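Wenden Handling Review — Session Two, Monday, 2:15 p.m.
Speaker notes: Margarida Loureiro

Slide 1. Opening
Good afternoon. I will report on the grip failures recorded at the Grirkitwood site in November, on the findings to date, and on the work that remains open. Please hold questions until slide 5.

Slide 2. What happened
During the Druvley trial the grippers completed 3,202 picks. In 326 of these the part slipped while held. In 19 it fell outside the work area, and one of those falls was logged as Major under the site safety rules. No one was hurt. The operator stopped work at once, as the procedure requires.

Slide 3. Findings
The fault log showed a normal closing force in every Major and minor event. Amândio Mendes then inspected the finger pads and found that the two faces of a pair did not always match. Some 32 pairs have now been checked. Pause here — the site team may wish to comment.

Slide 4. Pad condition

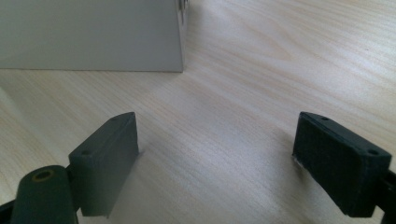
Finger pads over the bench. Left face smooth; right face with a fine grid texture and a whitish patch at the lower left corner.

Point out the difference in surface. We have not shown that it caused the slips, and the patch has not been identified as residue or tape. Do not speculate if asked.

Slide 5. Open actions
Pads are to be inspected and wiped before each shift. Mixed pairs are withdrawn pending test results. Mr. Mendes will take questions on the test method.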